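Planby Kitchen 2 simulator package, used with a Haltov arm
Sep 23, 2019
Workshop reviews

Price: $260, single seat
Supplied as: download, with printed quick-start card
Tested with: Haltov desktop arm kit, parallel gripper

I have been building the Haltov arm at the Jacobs shared workshop, on a bench that has to be cleared at the end of every session. Setting up a mock stove each time was costing more hours than the arm itself. Planby Kitchen 2 replaces the mock stove with a simulated one. You load a model of your arm, place it in a kitchen, and run your own control code against it through a network port. I bought the package at full price.

Installation was simple on a workshop desktop of middling age. The installer checks the graphics driver before it copies anything, which I wish more of them did. The licence is tied to one machine but can be moved by signing out. Moving it between the workshop and home took a couple of minutes each way.

Importing the arm was less simple. Planby reads the usual robot description format, but it ignores joint damping values unless they sit in a separate settings file. The manual mentions this in an appendix. Until I found it, every joint rang like a struck ruler after each move. With the damping in the right place the simulated arm settled much as the real one does on the bench. Gripper force also needs a second look, as the default is well above what my servos can deliver. Anyone copying tuned values back to hardware should correct it first.

The task I cared about was control knobs. They are a good test for a small arm: short reach, awkward approach angle, and a part that has to be gripped square before it is turned. The gas range in the package suits the job, with five round knobs on a strip below the cooktop and enough bare panel between them to make a clean approach possible. 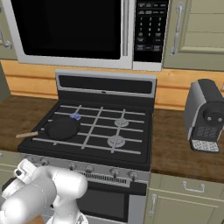 Tamsin Orlebar

The left end of the strip gave the most trouble in planning. With the arm coming in from the lower left, the wrist hides part of the first knob from a camera placed in front of the range. My detector lost the knob during the last stretch of the approach. I ended up storing its position before the arm moved in and ignoring the camera after that. The same fix is now in the code for the real arm.

The cookware matters too. A frying pan on the left front burner leaves its handle sticking out over the counter, and the planner has to treat the handle as an obstacle. Planby gives the pan and handle a proper collision shape. The grates are also solid, so a badly planned path stops against the bars and reports a contact. I left contact stops switched on for all testing.

Flame is a visual effect and a state flag, no more. A lit burner shows a small blue flame under the grate, and the flag can be read from code. There is no heat model. If your project needs a temperature reading at the pan, you will have to fake one. For knob work the flag is enough: my script reads it before and after each turn and logs any mismatch.

Over several evenings I logged 2822 knob attempts. The simulator crashed twice, both times while saving a replay with the window minimized. Memory use crept up during long runs, so I restarted the program between batches. Speed was good. With rendering switched off it ran well ahead of real time, and with rendering on it held close to it.

Rendering quality is fair. The stainless steel and the plank backsplash look convincing enough for training a simple detector, and you can change cabinet colours and counter materials from a settings page. Mine stayed on sage green doors and dark wood counters for most of the testing. Lighting options are limited to a handful of presets. I would have liked a movable lamp — glare on the front panel is the main thing that fools my camera on the bench, and none of the presets reproduces it.

Knob friction is the other weak point. Each knob turns with the same constant drag and has no push-to-turn action. The salvaged range valve I use for bench tests has to be pressed in before it leaves the off position, and code that worked every time in Planby failed on it straight away. I added a push stage by hand. A setting for this would be a small job for the developers, and their forum lists it as planned for October. I have not tested a preview.

Documentation is accurate but poorly ordered. The code samples all ran as printed. Support answered two of my questions within a day and did not answer the third, about exporting contact forces. The export exists, under the replay menu, in a plain text format that opens in any spreadsheet.

At $260 it is priced high for a hobby build. A plywood panel with a few knobs screwed to it costs far less and has real friction. What the money bought me was bench time, and a way to test bad paths without stripping a gear — I had already replaced 2 on this arm before installing the package.

Good: collision shapes, speed, stable network port, working samples
Poor: knob friction, lighting presets, manual layout, default gripper force
Rating: 3.5 out of 5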